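How Does a Package Find Your House?

Somebody orders a puzzle on Monday night from a shop far away, and a few mornings later it's sitting on the porch! How did it know where to go? Let's follow one box all the way.

Our box has a birthday present inside. Tahira Usmani is sending it to her cousin in Folovdale, 183 miles from her apartment. She tapes it shut, and a label gets stuck on top. See those black and white stripes on a label? They're called a barcode, and they work a bit like a name tag that only computers can read.

Every time the box gets to a new place, a scanner shines a light on the barcode - beep! - and the computer writes down where the box is. Our box gets beeped 6 times before it reaches the porch. When a grown-up says "I'm tracking the package," they're looking at that list of beeps.

First stop is the sorting center in Plitholm. It's a huge, noisy building full of moving belts, and lots of the work goes on at night while you're asleep. The belts carry boxes past scanners, and little arms or tilting trays nudge each one down the right slide. Big ones, small ones, squashy ones, they all get a turn.

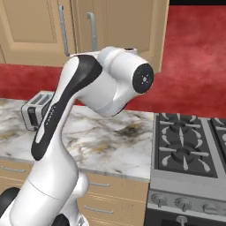
At the bottom of the slide, our box is put on a truck with everything else going toward Folovdale. Trucks like these often drive in the dark, when the roads are quiet.

Early in the morning it's time to load the delivery van. Faizal Tarigan has driven a van for nearly 25 years, and he says the trick is to pack backward! The last box he'll deliver goes in first, way at the back. The first one goes in last, right by the door where he can grab it. Today he has 38 stops on his list, and our box is going to the very last one.

Try it yourself! Pick four toys and four rooms in your house. Load the toys in a laundry basket so the first one you need is on top, then make your deliveries. Did you have to dig?

December is the busiest time of all, so a driver might still be out after dinner. If the doorbell rings, get a grown-up before you open the door, even if you're sure it's a present.

New words
Barcode: stripes a scanner can read
Sorting center: where packages are split up by where they're going
Route: the path a driver takes from stop to stop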